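How I Plan a Small Office Move Without Losing My Mind

I've moved our little company twice now, and the second time went so much better that people started asking me for my notes. So these are my notes! We went from the old place on Cerneck to a unit at Menberg, 3,000 square feet, and I had 90 days from signing the lease to handing back the keys.

Start with a floor plan, even a bad one. I drew mine on graph paper, one square to a foot, then cut out little paper desks and pushed them around for a whole evening (more fun than it sounds). Measure the doors and the elevator too. I skipped the elevator the first time and we ended up carrying a sofa up the stairs.

Next, pick the shared table before you pick anything else. Everybody fights over desks, but the big table decides where people walk and where the power has to come from.
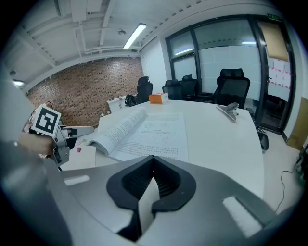 The white conference table

Once the table is on your plan, label everything. My system is a room letter and a number on two sides of every box, never the top, because the tops disappear as soon as you stack them. Write the same code in a spreadsheet with a few words about what's inside. We had 406 boxes and I could find the coffee filters on the first morning.

Call your internet provider early. Earlier than that! Ours needed 39 days, and I only made it because Kanokwan Klinhom, who ran the move for the design shop Plillov, told me to book the line the same day I signed.
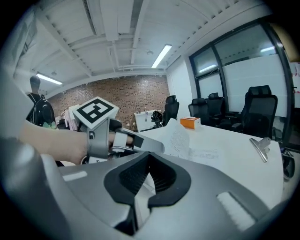

For the movers, get quotes from at least two firms and have each one walk through the old place in person. We went with Chantharasri – they weren't the cheapest, but they gave us a fixed price and brought their own crates. Ask who pays if something breaks, and get the answer in an email.

Then pack a first-day bag and keep it in your own car. Mine had scissors, tape, phone chargers, toilet paper, a power strip, and the new keys. I'd add a box cutter next time – scissors are slow going on that many boxes.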